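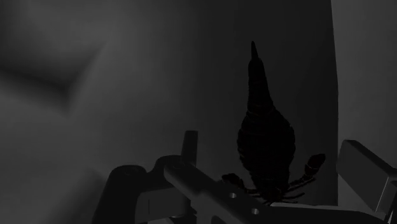

A scorpion figure between the two fingers of a simulated gripper.

Simulation has become the cheapest place to make a mistake in robotics, and for a long time that was taken as a reason to have no rules about it. Min-kyu Ok spent most of last year arguing otherwise. He leads simulation practice at Galtberg, where the handling guide he wrote runs to 188 clauses. He would like it to be shorter.

The guide, known in the building as Kurnitz after the meeting room where it was drafted, sets out what a team must do before results from a simulated grasp can be used to support a decision about real equipment. It came into force in January. A revised edition, dated 2020-10-23, drops some of the paperwork and tightens the parts that people were skipping.

Odd-shaped objects get a chapter to themselves. Blocks and cylinders are easy to model and flatter almost any gripper. A scorpion has a tapering tail, two pincers and a set of thin legs, and each of those can meet a finger in a different way. Under Kurnitz, every test set has to include objects of this sort, and the team has to state in writing which parts of the shape the physics engine treats as solid. Simplified collision shapes are allowed — most engines slow to a crawl without them — but the simplification has to be declared.

"If the legs are drawn but the engine thinks they're a box, I want that on page one," Ok says. "I don't mind the box. I mind finding out later."

The second rule that causes grumbling is about lighting. Teams like a bright, even render. The guide asks for dim and low-contrast versions as well, including dark objects in front of grey panels, so that a vision system isn't judged only on the easy views. Colour can't be the only cue that separates the object from its background in more than half of the set.

Then there is repetition. A grasp must be run 400 times with small changes in friction, mass and starting position before a success rate can be quoted, and failed runs stay in the record. At Stoleo, a smaller firm that adopted the guide in winter, the first full set came to 559 logged faults, most of them fingers passing slightly into the object. The team had been discarding those runs automatically.

Not everyone is convinced. Engineers on the Aranda project say the clause on naming files is longer than the one on contact forces, and they have a point. Ok has agreed to cut it to 2 paragraphs. He is keeping the requirement that a second person, from outside the team, rerun one test in every set from the written notes alone.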